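Vullia supper club finds a new home for April

The Vullia supper club, which has been feeding neighbors (and anybody they bring along) for four years now, will move its April dinners to the hall on Adjei Street, organizer Comfort Owusu told members this week. There's a sink and a dishwasher, so cleaning up should go a little easier!
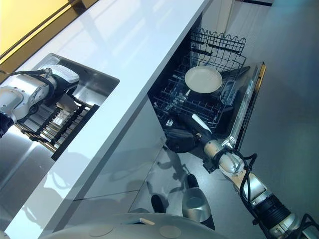 How to book

Seats are $4 each - call Yaw Appiah, and do mention any allergies.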